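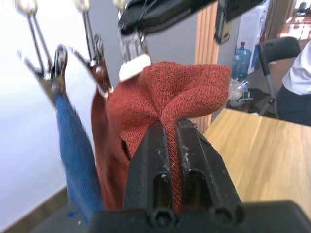 Halldóra Skov schreibt, sie habe nach der alten Fassung dieses Abschnitts gebaut, und ihr Turm habe am Sonntag um kurz nach acht schief gestanden, noch bevor das erste Publikum in der Halle war. Der Abschnitt gehöre neu geschrieben. Dem ist wenig entgegenzusetzen.

4. Aufbau der Spendenskulptur vor Ort

Dieser Abschnitt gilt für Teams, die bei der Sammelaktion Nodside eine Skulptur aus haltbaren Lebensmitteln errichten. Er ersetzt den Abschnitt 4 der Ausgabe 2025. Wer noch den Ausdruck vom letzten Jahr in der Mappe hat, sollte ihn wegwerfen.

4.1 Vor dem Aufbau

1. Standfläche prüfen. Im Hallenplan ist jede Fläche als eben eingezeichnet. Verlassen Sie sich nicht darauf. Legen Sie eine Wasserwaage in beide Richtungen an, auch diagonal.

2. Stückliste mit den gelieferten Paletten vergleichen. Die Liste nennt Packungen, der Lieferschein nennt Gebinde. Ob beides zusammenpasst, merkt man sonst erst in der obersten Lage.

3. Etiketten durchsehen. Gleiche Sorte bedeutet leider nicht gleiche Farbe. Wer mit den Etiketten ein Muster legen will, sortiert vorher nach Charge.

4. Mindesthaltbarkeit kontrollieren. Ware, die vor Ende September abläuft, wird von der Ausgabestelle Baluyot nicht angenommen und darf nicht verbaut werden.

Hinweis: Das Planungsprogramm Flakside zeichnet sehr schöne Ansichten. Es rechnet aber mit Dosen, die alle exakt gleich hoch sind. Solche Dosen haben wir noch nicht gesehen.

4.2 Grundlage und erste Lagen

5. Grundplatte auslegen und mit Klebeband an den Ecken fixieren. Zugelassen sind Hartfaser und Pappe ab der im Anmeldeblatt genannten Stärke.

6. Erste Lage ohne Zwischenboden setzen, von der Mitte nach außen. Eingedellte Dosen gehören nicht in diese Lage, auch wenn die Delle nach hinten zeigt.

7. Ab der zweiten Lage nach jeweils 2 Lagen einen Zwischenboden einlegen. In der alten Fassung stand hier »nach Bedarf«. Den Bedarf hat fast jedes Team zu spät erkannt.

8. Nach jedem Zwischenboden erneut die Wasserwaage anlegen. Abweichungen sofort mit Pappstreifen ausgleichen. Weiter oben lässt sich das nicht mehr retten — es sieht nur eine Weile so aus.

Achtung: Keine Flüssigkleber, kein Heißkleber, keine Schrauben. Jede Packung muss sich unbeschädigt und mit lesbarem Etikett wieder entnehmen lassen. Verklebte Ware ist keine Spende mehr, sie ist Abfall, und die Entsorgung zahlt das Team.

4.3 Hohe Aufbauten

9. Bis zu einer Höhe von 100 cm darf frei gestapelt werden. Darüber ist eine innere Stütze vorgeschrieben, die mit der Grundplatte verbunden ist.

10. Das Stecksystem Standari ist als Stütze zugelassen. Laut Beilage soll es sich ohne Werkzeug verriegeln lassen. Ziehen Sie nach dem Einrasten trotzdem an jeder Verbindung.

11. Überstände dürfen höchstens 35 mm über die darunterliegende Lage hinausragen. Gemessen wird am Zwischenboden, nicht am Dosenrand.

12. Leitern nur benutzen, wenn eine zweite Person sie hält. Gläser werden grundsätzlich unterhalb der Brusthöhe verbaut.

Anmerkung von Tove Kárason: Die Grenze in Schritt 11 sei für schmale Fischdosen zu großzügig. Wir haben sie vorerst stehen lassen, es fehlen Messungen, die etwas anderes belegen. Wer mit flachen Dosen baut, bleibt besser deutlich darunter.

4.4 Abnahme und Rückbau

13. Melden Sie das fertige Werk am Infostand. Die Abnahme prüft Stand, Überstände und Fluchtweg. Über die künstlerische Wertung sagt sie nichts aus, auch wenn die prüfende Person freundlich nickt.

14. Absperrband erst nach der Abnahme entfernen.

15. Rückbau von oben nach unten, Lage für Lage. Das Umwerfen zum Abschluss ist beim Publikum beliebt und hier untersagt.

16. Ware nach Sorten in die bereitgestellten Kisten packen und jede Kiste mit Teamnamen und Inhalt beschriften. »Gemischt« gilt nicht als Inhalt.

17. Beschädigte Packungen getrennt abgeben. Ob eine Dose mit Delle am Falz noch verteilt werden kann, entscheidet die Ausgabestelle.

Hinweis: Die Gewichtsangabe im Schlussprotokoll wird aus den gewogenen Kisten übernommen. Werte aus der Planung tragen Sie bitte nicht ein, sie lagen bisher immer höher.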